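Cleda Support
Ticket: Dropouts and clicks in cassette transfers
Opened by: Palesa Mahlangu
Assigned to: Gerrit Mathebula
Opened: 2018-02-02
Status: Open, waiting on customer

Palesa Mahlangu wrote:
We are transferring 160 oral history cassettes for the Nkosi collection. The last 10 files all have short clicks, mostly on the left channel. The deck goes into a Markix converter, then USB to the workstation. I played two of the tapes on headphones straight from the deck and heard no clicks. Capture is 24-bit, 96 kHz. Heads were cleaned before each tape.

Gerrit Mathebula wrote:
Thanks. If the deck output is clean, leave azimuth alone for now. Please check three settings: clock source on the converter (should be Internal), buffer size in the capture software, and whether the workstation is allowed to put USB ports to sleep. Send a one-minute clip with clicks in it.

Palesa Mahlangu wrote:
Clock was set to External with nothing connected. Lwazi Moodley had it locked to the DAT machine in July and it was never changed back. Now on Internal. Buffer was 128, now 1024. USB sleep was on, now off. Clip uploaded.

Ran side A of tape 18 again. Far fewer clicks — four in the whole side, all on the left.

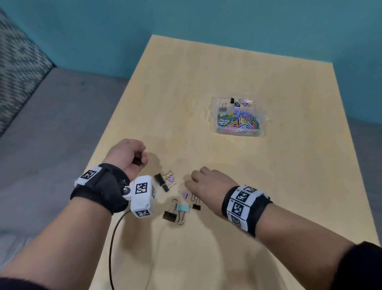

Gerrit Mathebula wrote:
The clicks in your first clip repeat at an even spacing, so that was the clock. The four that remain look different on the waveform. Swap the left and right cables at the converter input and run the same side again. If the clicks move to the right channel, replace the cable. If they stay on the left, the input jack needs a look and I will pass this to Ebise Woldemariam in repairs.

Palesa Mahlangu wrote:
Will do. Should I redo all 10 files?

Gerrit Mathebula wrote:
Yes, but wait for the cable result first. Keep the old files until the new ones have been checked.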